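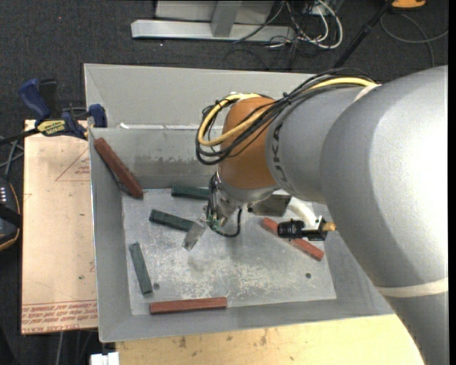
Ratik stackable storage bins
Item no. 859

The Ratik bin is made for workshops and small warehouses where parts must be kept in order and moved often. It is bent from one sheet of steel, and the corners are welded from the inside, so the outer sides stay smooth and the bins stand close to each other on the shelf.

Sizes
Ratik is offered in three depths: 7, 10 and 14 cm. The length and width are always the same, therefore you can stack different depths together.

Finish
Powder coating in gray is the standard. Other colors are possible for orders of 14 pieces or more – please ask before you order, as the delivery time becomes longer by almost 3 weeks.

Accessories
Label holder Fakir (clips on the rim, no drilling)
Rubber mat, cut to size
Divider, fixed or removable

Care
Wipe with a damp cloth and mild soap. Please do not use steel wool. Small scratches can be covered with our repair paint, sold separately.

Delivery
Plolutel ships from the warehouse in Unstead on working days. Bins are packed in stacks of seven with cardboard between them. Single pieces are also available, but the shipping cost per piece is higher. Pickup in Unstead is free – we need one day to prepare your order.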